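Section 4. Teaching a Task by Remote Control

Applies to the Korletey hand set and the Gurnano control software. Revised 02/11/2023 by Esi Bonsu, Ultcombe site.

Read this before you book time on the robot. The sales sheet says a person with no training can teach a household task in one sitting. We have not seen that happen at Ultcombe, and the Curcombe site hasn't either. What follows is the procedure that gave us usable recordings, with our doubts left in.

4.1 Before you start

A demonstration is a recording of you doing the task through the robot. The training step copies what you did, including your bad habits. It does not know which parts you meant. If you pause for a long time over a sleeve while you decide where to grab it, the robot may learn to pause over sleeves.

1. Write the task down in one sentence. "Tidy the bedroom" is too big. "Pick up one garment and put it in the box" will do.
2. Decide what counts as finished. Write that down too. Two operators with two ideas of "finished" will give you a data set that argues with itself.
3. Clear the operator's space. You will be looking at the headset view and not at your own feet.
4. Put a second person on the stop button. Their only job is the stop button. They do not hand you things, check messages or give advice on folding.
5. Turn on the arms first and the hands second. Wait for the hands to finish their own check before you touch the control gloves.

CAUTION: The arms can move when the gloves connect, even if your hands are still. Keep everyone out of reach until step 4 of section 4.3 is complete.

4.2 Setting up the hands

The older manual says to calibrate once a day. We recommend calibrating at the start of every session and again whenever a different person puts on the gloves. The software will tell you this is not needed. It said the same thing during the September runs, and we threw out 241 recordings from that month after finding that the thumb did not match the operator's thumb.

1. Put on both gloves and tighten the wrist straps.
2. Open the hand page in Gurnano and choose New Operator, even if your name is already on the list. Saved profiles drift.
3. Hold each pose until the bar fills. Do the thumb poses slowly.
4. Curl all the fingers, then bring the thumb up and away from them. Compare the robot hand with yours.
5. Repeat for the other hand. Do not assume that a good left means a good right.

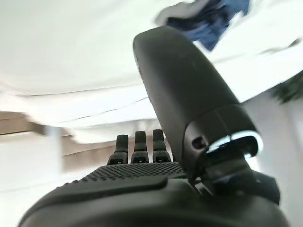
Do I need to calibrate again if I only took the gloves off for lunch?
Plan on it. The straps never go back in the same place, and a small shift at the wrist shows up as a large error at the fingertips. The full routine takes nine minutes for both hands, which is less than you will spend finding the bad recordings later.

NOTE: A green check next to "Hand OK" means that the motors answered. It says nothing on whether the hand follows yours. Go by what you see the fingers do.

4.3 Lining up the arms

1. Stand with your elbows close to your sides.
2. Ask the person on the stop button to say "clear" out loud. If they nod, ask again.
3. Press and hold Connect until the arms reach their ready position.
4. Move one arm a short distance in each direction. If the robot lags, jumps or goes the wrong way, let go and start over.
5. Move the other arm the same way.
6. Lower the speed limit to the Slow setting for your first three recordings. You can raise it afterward if you still want to. Most of us have left it where it is.

CAUTION: The elbow is not shown in the default headset view. It can strike furniture while the hand looks perfectly safe.

4.4 Recording cloth tasks

Cloth is the favorite choice for a showpiece and, in our view, a poor choice for a first lesson. It never lands the same way twice. Start with a solid block if you have any say in the matter. If you don't, use these steps.

1. Place the garments the way a person might leave them. Do not smooth them out to help the robot. You would be teaching it to deal with smoothed-out garments.
2. Press Record, then wait for the tone before moving.
3. Bring the hand in from above and close the fingers slowly. The hand has very little feel for thin fabric, and what there is does not reach you through the gloves.
4. Lift straight up until the cloth hangs free. Check that you have one item and not two.
5. Carry it to the box at a steady speed. Lower it before you open the hand.
6. Move the hand clear of the box and press Stop. Do not press Stop while you are still letting go.
7. Mark the recording Keep or Drop right away. Nobody's memory of a session is good enough to do this at the end of the day.

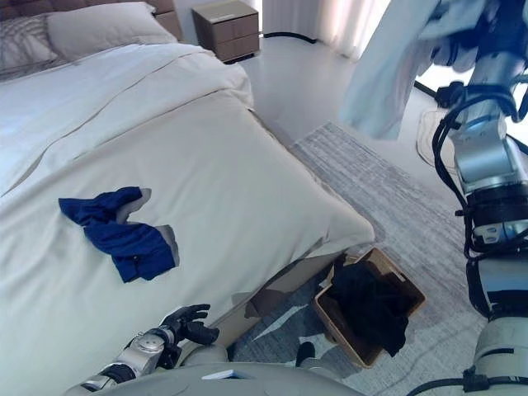 Operators tend to forget the idle arm. All of your attention goes to the hand that is working, and the other one drifts as your shoulder tires. The software records that drift as part of the lesson. With one arm up and a pale blue cloth hanging from its end, the other hand can still be hovering low over the duvet at the foot of the bed, fingers slightly open, and the training step has no way to tell whether you wanted it there. Pick a rest position for the idle arm and return to it before every recording. The same goes for your starting layout: an open box set down on a rug gets nudged, so check its place between takes if your task depends on it.

4.5 When a take goes wrong

Drop the take if any of these apply:

The garment slipped and you caught it again by luck.
You looked away from the task to talk to somebody.
The second person touched the cloth or the box.
The headset view froze, even for a moment.

Keep the take if the first grasp missed and you backed off, tried again and got it. The training step needs to see recoveries – real ones, made at normal speed. Do not stage them. We tried that at Curcombe, and the robot learned to miss first.

4.6 How many recordings

Gurnano suggests 18 for a single-garment task. We got nothing worth showing from 18. Our first policy that could manage the same task in a room it had been taught in used 440, and when we moved it to another room it did badly. More recordings helped. Two operators who agreed on the written task helped more, as far as we can judge from a small number of trials.

Treat the progress score on the training page with care. It measures how closely the robot copies the recordings. A high score on poor recordings is still a high score.

4.7 Shutting down

1. Bring both arms to the rest position with the hands empty.
2. Release Connect and wait for the click at each shoulder.
3. Take off the gloves only after the arms have stopped.
4. Copy the session to the shared drive and open one recording from it to confirm that it plays. The "Copy complete" message has appeared on empty folders.
5. Write your name, the task sentence and anything odd in the log. "Fine" is not an entry.

For joint faults and replacement parts, go to section 5.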